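**Student project report, second term**
Yuto Katayama
Submitted 2nd December

# Surfaces and reflected light on the ceiling of a shared study room

## Background

The Hirano room is on the upper floor of the Estthorpe building and is used by students for reading and group work. In November the lamps were changed, and after this several students told me that the room feels "flat" or "cold". Other students said they like it more than before. I wanted to understand which parts of the ceiling make this feeling, and if a simple change of paint or trim can help.

In our course we learned that a ceiling is often the largest surface that is free from furniture. For this reason it has a strong effect on how light comes down to the desk. However, most of the student projects from earlier years studied only walls and floors.

## Questions

1. Do matte and glossy parts of a ceiling look different to people who sit under them?
2. Do thin lines and seams disturb the reader?
3. Can a person with little budget improve the room?

## Method

I selected six seats in the room and asked one student to sit at each seat. Every student looked up for one minute, then read a printed page, then filled in a short form. The form had questions on color, brightness, comfort, and lines. I did not tell the students what I expected to find.

For the paint test I made small cards with two products, Binari matte white and Serkoton soft gray. Each card was held near the ceiling with a pole. This was more difficult than I planned, and my arm was shaking, so the comparison is only a first step.

The budget limit given by my supervisor was 2,000 in local currency, and I used 800 of it for cards, paint, and printing.

## Results

The students agreed on the gray panels. They wrote words such as "quiet", "pale", and "like a cloudy day". Two of them noticed a blue tint, but the other four did not write this. I think the tint depends on the seat and also on the eyes of the person.

The opinions on the seams were more mixed. A matte seam was almost not noticed. A glossy seam was noticed quickly, because it carries small reflections which are brighter or more colorful than the panels beside it. One student wrote that she was always trying to find what the reflection was, and she forgot to read.

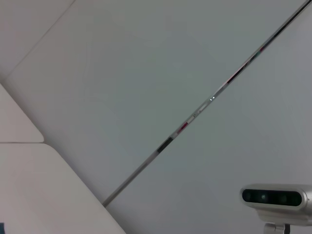
*Figure 1. Glossy strip between two gray surfaces, with small colored reflections. The large white block at lower left has a matte surface.*

In Figure 1 the change is clear along the strip. The lower end is plain light gray, and higher up there are a short black part, a small red and white patch, and a longer reddish streak. The panels on both sides stay smooth, with soft shading only.

On the cards, the Binari white was chosen as more comfortable by most students. The Serkoton gray was called "too similar to the panel", so it may be useful for covering a seam but less useful for making the room brighter.

## Discussion and limits

The number of students was small, and all of them are from my own department. I also did the test only in the afternoon. If I do the project again, I will add a morning test and a better way to fix the cards.

My proposal is to cover the glossy trim with a matte finish over one table first, and to ask the same questions again after the students have used that table.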